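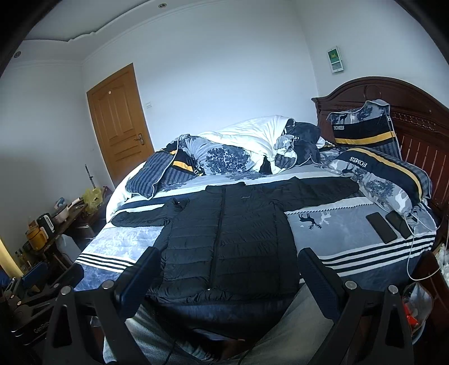 Can a machine fold your laundry yet? Sort of, if it's a towel and you aren't in a hurry.

I've been reading up on this since Saturday, when I should have been doing laundry. There's a company called Grerkance that wants 900 bucks just to hold your place in line for their folding arm. Demo video is 52 seconds. Towels, all of them. Square, flat, same size. Come on.

Show me a puffer jacket. Flat on the bed, sleeves straight out, fine, that's the easy part. Now bring the sleeves in. They're full of air, they pop back up. You squash one side and the other side gets fat. I do it with my forearms and half my chest and some swearing, takes me 15 seconds on a good day. Two fingers are going to do that? On a soft bedspread that slides around with it?

Judine is the other one poeple keep sending me. Slower but I trust it more — they post the misses too. Last clip was 12 tries at a hoodie and it got a few. Not pretty folds. Still, a hoodie!

Shop floors are further along I think. Same part, same spot, all day. My bedroom is not that. Stuff on the bed, stuff on the table, phone cords. Somebody has to clear a space first and thats most of the chore.

Anyway. Dishes next time, I have opinions about forks. Dryer just buzzed, gotta go.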